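**Wanted: patient people for the headphone table at Skerkley**

Skerkley takes in the headphones other people have given up on. Schools, call centers and one very apologetic language lab send them to us by the box, usually in a single lump. We untangle them, wipe them down, test both ears, coil the cable and send them out again. Last year 1,934 pairs went through our hands. A fair number of them seemed to be holding on to each other out of spite.

We need 4 people for the sorting bench, two afternoons a week, through the end of July. It's paid work, by the hour, with tea. The tea is better than the chairs.

Most of the job is cable. Over-ear pairs with a long thin cord are the worst offenders, especially the ones that split into several plugs at the end. You put a pair down flat, turn your back to find a twist tie, and the cord has made other plans. Your task is to find an end, any end, and work toward the ear cups without pulling. People who pull have strong opinions about themselves and do not last here.
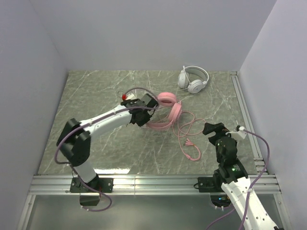 After that it gets easier. Ear cups are checked for cracks and flaking pads, headbands get wiped inside and out, and the pair goes into a bag with a label. Color goes on the label too, in plain words. Please write "pink." We have had "dusky salmon" and "sunset," and Angharad Ellis, who runs the bench, had to open 298 bags to find out what anybody meant.

You should have:

- decent close-up eyesight, or glasses that give you some
- clean hands and short sleeves
- the ability to listen to the same test tone all afternoon and go home a pleasant person
- handwriting that a stranger can read

Experience is nice to have. If you've spent Decembers with Christmas lights, say so in your application and we will count it. Knitters have done very well here. So has a retired angler, though he kept telling us about fish.

You won't need to solder anything. Pairs with a dead ear go in the gray bin and somebody else worries about them.

To apply, send a short note to Carys Vaughan at the Skerkley front office, bench box 758. Tell her which afternoons you can do and describe the worst knot you ever got out of something. No résumé needed. Notes should reach her by 06/02/2020. We'll invite people in for a half-hour try at the bench, paid, and you may keep the twist ties.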